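Search this site Search Go

Akville Adult Education
Table Service for Small Guesthouses
Handout 2: Water

Last week was folding napkins, so we are building toward danger gradually. The subject now is pouring water from an insulated jug into a tumbler without wetting the guest, the guest's phone or the guest's opinion of you.

Water weighs what it weighs. A jug holding 900 ml feels fine at the counter and much less fine by the ninth table. Grip the handle from above, fingers curled over the top, and let the wrist do the tipping. If your elbow is up by your ear, start again.
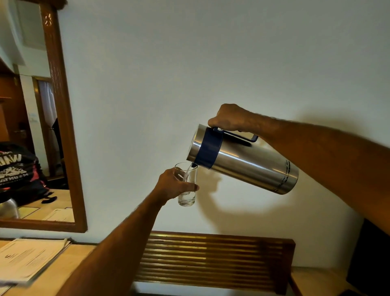

Fig. 1. Pouring into a hand-held glass. Thin stream, glass held near the base.

Fingers stay low on the glass. The rim belongs to the guest, who did not order your thumbprint. Bring the glass up to the spout and start slow; you can always speed up, but you can't un-pour.

Stop 2 cm short of the rim. Bring the jug level before you move it away, then wait for the last drip. It is coming. It is always coming.

Practice for next time: 20 pours over the sink, then one over something you like. Write down which one you spilled. The Potgieter workbook has a chart for this, which looks like a tax form and is about as much fun.

Comments (3)

sisum_inn: We lose the last drip on every tablecloth. Is there a trick?

Reply from instructor: A napkin. See Handout 1.

teacup9: Did my 20. The sink is very clean now.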